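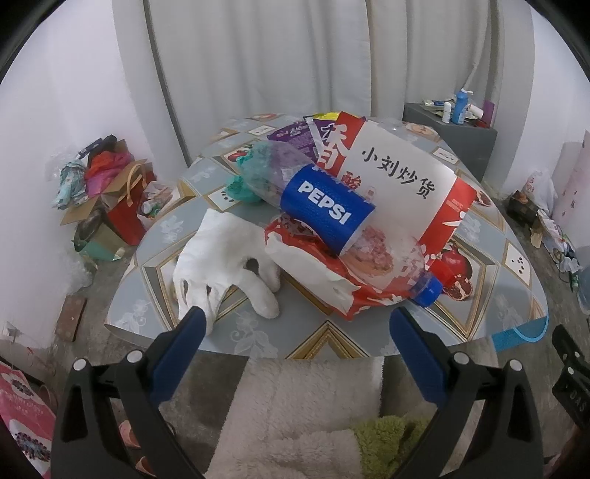 my sister in the family chat says why is there still a glove on the tea table. fair. next question please

ok so. clearing the round table, thread, because I need witnesses or I won't finish

started 7pm. it's where everything lands when you come through the door. shopping, post, whatever's in your pockets. you'd think a small table would fill up and then people would stop. no

rule one, one pile at a time. rule two, no eating the pile

rule two already gone. it was the sunflower seeds

Pepsi bottle to the recycling. label off, cap back on, that's how they want it in Bedum now. used to be caps off. I had a whole jar of caps. for what

gloves live in the drawer by the door. cotton ones for carrying and for dusting the blinds, NOT for the garden, we've been over this

carrier bags go in the bag of bags. the bag of bags is full. starting a second bag of bags, don't look at me

the red and white 小刘炒货 bag can stay out till last, it's useful for shoving the little wrappers in. peak organisation

somebody asked about the tablecloth. yes the pomegranates. love the pomegranates. it's wipe clean, came off the roll at Trunine, bought it by the metre and got the cutting wrong so it hangs down further one side. 31 quid with the clear cover for the top. would pay it again

get the clear cover. seriously. tea, soy sauce, chilli oil, all comes off with a damp cloth. the one before this was actual cotton and lasted till the first hotpot

kettle break

back. 41 minutes in and I have moved things from the table to the chair. my mum would call this progress, she'd be being kind
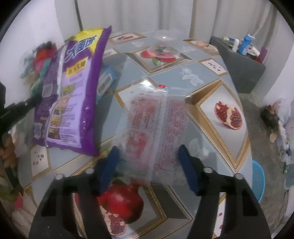

Reply from Swai: keep the wrappers flat and they take up half the room in the bin, scrunch them and they just spring back open

trying this. ok it does work?? flattened a load of them and the bin lid shuts now. annoyed I've been scrunching for years

question for the snack people. 大面筋, big purple bag, does it go in the cupboard or is it a tonight thing. asking becuase once it's open it's a tonight thing whatever anyone decides

cupboard has a crisp shelf and a spicy shelf. they're the same shelf. there's a peg

lids. any clear lid without a pot goes in the lid box for one month, then out. it's nearly October so the lid box is due. dreading it

still to do: chair (see above), wipe the plastic, lift it and get the crumbs from underneath, they always get undernaeth

right, cloth's in the bucket, washing up liquid and a bit of vinegar. off to do the wipe

will post the chair tomorrow. or I won't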